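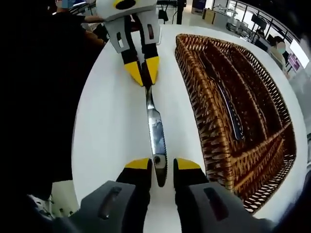 What changes for dining room staff when a site begins automated cutlery sorting?
Sorting moves off the closing shift and onto a machine that is taught by the people who used to do the job, and their paid hours are kept.

STUSTTHORPE, 2024-09-18 – Gadell, the contract catering company, today announced that it will introduce automated cutlery sorting at its Stustthorpe staff restaurant in November. The system is being developed with Skamositz, an automation firm, and will be the first of its kind at any Gadell site.

The Stustthorpe restaurant serves employees of the neighboring office park. Clean knives, forks and spoons leave the dishwasher in mixed racks and must be returned to divided trays before the next service. Until now this has been done by hand at the end of the day, often by the same employees who have been on their feet since the breakfast setup. In a staff survey held last winter, evening sorting was named as the least popular duty in the kitchen, ahead of drain cleaning and the waste log.

Under the new arrangement, two robot arms will be installed at a table beside the dish return. They will pick up pieces of cutlery from the tabletop and place them in the correct compartments of the tray. An employee will remain in charge of the station at all times, will inspect the finished trays, and will remove any piece that is bent or not fully clean.

Skamositz does not program each motion in advance. The movements are learned from people carrying out the task with hand-held grippers shaped like those the robots will use. Recording takes place at the Skamositz workshop, where sessions cover single pieces, mixed piles, and the passing of an item from one gripper to the other. The agreement between the companies provides for 1,000 recorded demonstrations before the system is brought to Stustthorpe.
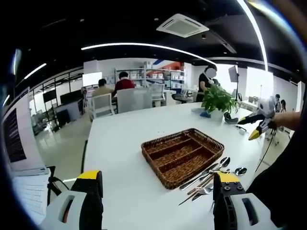 Knives have received particular attention during this work. A table knife lies nearly flat, offers little for a fingertip to get under, and is easily confused with a fork handle when several pieces overlap. Restaurant employees who visited the workshop advised that knives should be placed with all handles facing the same way, as the morning team expects to find them. That request has been added to the specification, together with a rule that the robots must stop if a hand enters the work area.

Gadell has given written assurance that no position at Stustthorpe will be removed as a result of the project and that contracted hours will stay the same. Time released from sorting will be used for food preparation and for counter service, which currently closes earlier than many customers would like. Employees who take on responsibility for the station will receive paid training during working hours and a higher pay grade once the training is complete.

"The people who do this work know things about it that are not in any manual," Gadell said in a statement. "We asked them to help decide how the station should run, and several parts of the plan were changed as a result."

Among those changes is the position of the table, which was moved so that it does not narrow the route to the cold store. Employees also asked that manual sorting remain available on days with large events – a provision that now appears in the operating plan.

The station will first run for a trial period of 100 working days. Results will be shared with all restaurant employees before any decision is made about Vasconcelos, the second Gadell site under consideration.

Inquiries from the press may be addressed to the Gadell communications office. Employees at Stustthorpe with questions about training should contact their shift supervisor.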